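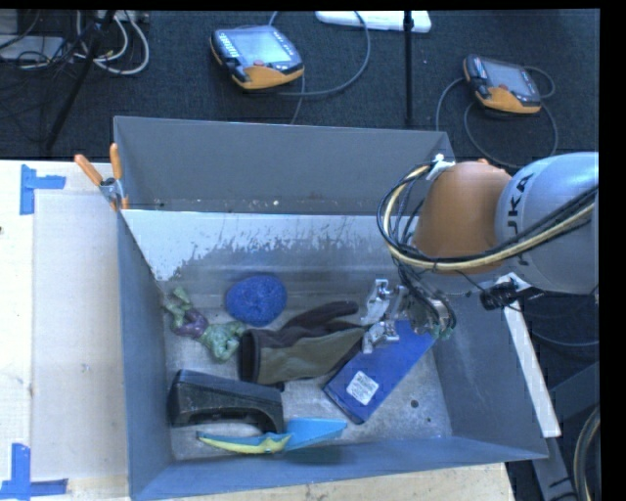
Re: switching our delivery orders to Plerell

Thirumalai Shetty wrote:
> Plerell's rep told me they can take every local bouquet order
> off our hands, same day, flat rate, with 4 hours from order to
> doorstep. Vireck has been on it since January and is happy. At
> 700 orders a month we'd come out ahead. Any reason not to sign?

I can think of a few.

Four hours from when? I asked the same rep and got two different answers. One was from the moment the customer pays. The other was from when the driver picks up, and on a hot afternoon those are very different tulips.

The flat rate covers 8 miles. Look at your own order book before you believe the savings. Half of ours go past that, out to Luron and the hospital, and the extra charge is on page two of the rate sheet in small type.

As for Vireck being happy, they sell mostly potted plants. An orchid in a box will put up with a lot. I'd like to hear from somebody sending hand-tied stems in water, and so far I haven't. Jacobs tried a service like this one and went back to their own van. I don't know the whole story there, so ask them.

Also, who pays for the replacement when the vase tips over? The contract says "reasonable cases." I wouldn't sign under that wording for 1000 orders or for ten.

Can you post the cancellation terms? My copy doesn't have them.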